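How to Paint One Wall a Deep, Dark Color (and Still Like It in the Morning)

I have painted a lot of walls over the years, first in our little rental on Buleck Street and then in just about every room of the house we live in now, and the dark ones are still my favorites. They are also the ones that taught me the most, usually around 9 at night with a wet roller in my hand. If you've been eyeing a navy or a charcoal or one of those moody slate blues and feeling a bit nervous, pull up a chair. You can do this in a weekend, and most of it is waiting.

What you'll need

A gallon of interior wall paint in your color
A quart of gray-tinted primer
A 9-inch roller frame and two covers with a medium nap
A 2 1/2-inch angled brush, the best one you can stand to pay for
Painter's tape, a drop cloth, a putty knife, spackle
Fine sanding sponge, a bucket, a couple of old rags

Live with the color first

Please don't choose from the little paper chip! Buy a sample pot, paint a big piece of poster board, and move it around the room for a few days. My last color was called Rondonuwu, and on the chip it looked nearly black, then it went soft and gray by the window in the afternoon. I would never have guessed. Look at it next to your floor, too, since you'll be seeing the two of them together for a good long while.
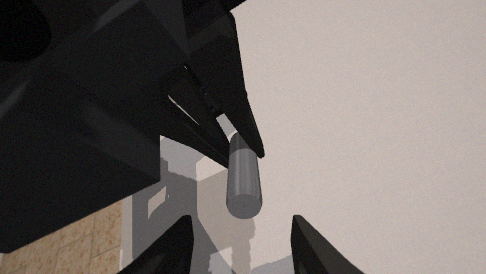
Look at your color in plain daylight and again after supper with the lamps on.

Clear and cover

Now for moving day, in miniature. Pull whatever you can away from the wall, far enough that you can get a ladder in and walk behind it without sucking in your stomach. Whatever is too heavy or too fussy to leave the room can go in the middle under a sheet. Then lay your drop cloth right up against the baseboard. I like canvas on a hard floor because plastic slides, and grout lines in particular love to hang on to dark paint.

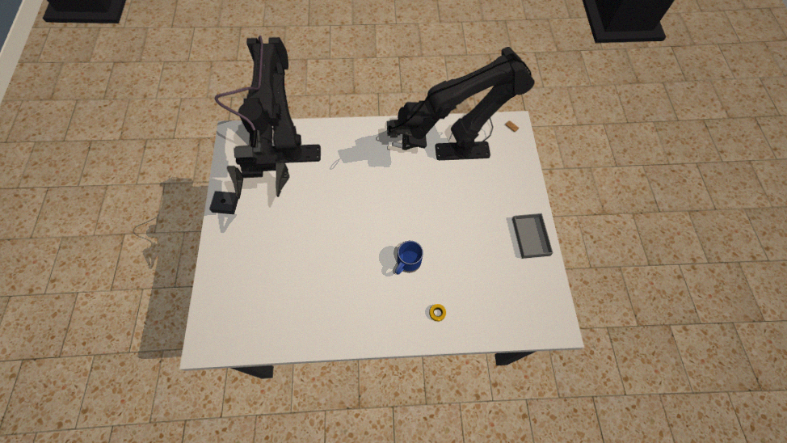 Terrazzo tile with thin grout lines: cover it before you open the can.

Wash, patch, sand

Wipe the wall down with warm water and a drop of dish soap, then once more with clean water. Fill the nail holes, let the spackle dry, and sand it smooth with your hand flat. Run your fingertips over every patch with your eyes closed (my family laughs at this, but it works). Dark paint shows every bump you were hoping it would hide.

Prime with gray

White primer under a dark color means an extra coat, and sometimes two. Ask the store to tint it gray. Give it the full drying time printed on the can, even if it feels ready sooner.

Cut in around the trim and outlets

Turn off the power to that wall at the breaker and check it with a tester. Take off the cover plates and put the screws in a cup, and cover each outlet with tape so no paint gets inside. Brush a band along the ceiling, the corners and the baseboard, and a neat border around each outlet.

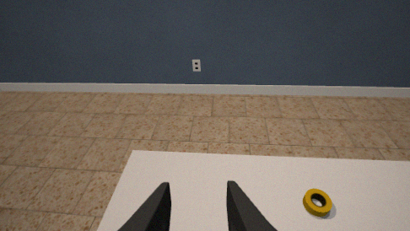 A pale outlet plate really pops on slate blue. Get a darker plate if that bothers you.

Roll it on

Work in strips from top to bottom, keeping a wet edge, and finish each strip with one light pass in the same direction. Try not to go back over a spot that has started to set up, however much it calls to you. Those shiny patches are very hard to lose. Mine took two coats, with the first one going on Saturday after breakfast and the second after supper.

Pull the tape slowly while the last coat is still a little soft, and save what's left of the paint in a jar with the name on the lid.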